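I've wanted to get inside the Sisodia lab since last November, when I missed their open day by a train. This year I got there before the doors opened, and I stayed until they were stacking the chairs!

Lizeth Flores ran the arm demo on the second floor. She works on picking and placing small everyday stuff, and she has a lovely way of talking to kids and engineers in the same sentence. The arm gets its view from a small camera down by the gripper, so you could watch the table on a monitor from the robot's side – which I could have done all afternoon. Everything looks so big from down there. A plastic cup becomes a tower.

They've logged 3646 attempts on this table so far, across 94 different layouts. Lizeth said the layouts are the slow part, and somebody (usually her) has to set up each one by hand.

I asked if the black cloth was there to look dramatic. She laughed and said she just got tired of things sliding. My favorite layout had a blue cup perched on top of a mesh holder, the kind you'd keep pens in, with the gripper open and waiting a little way off.

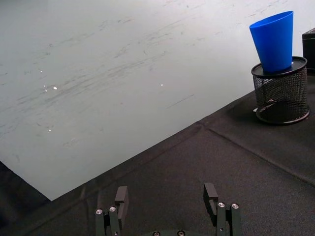

## The hallway and the soup

Between demos I got talking with Vy Hoàng, who writes the Clurkico software that plans the arm's moves. We spent ages on wrist angles. I drew one on a napkin, she fixed it, and I still have the napkin.

Downstairs there were three more stations. I only made it to the Itumer one, a little cart that follows you down the hallway and stops when you stop. I walked it up and down far too many times. Also, the lentil soup in the cafeteria was great, so get there before one if you go.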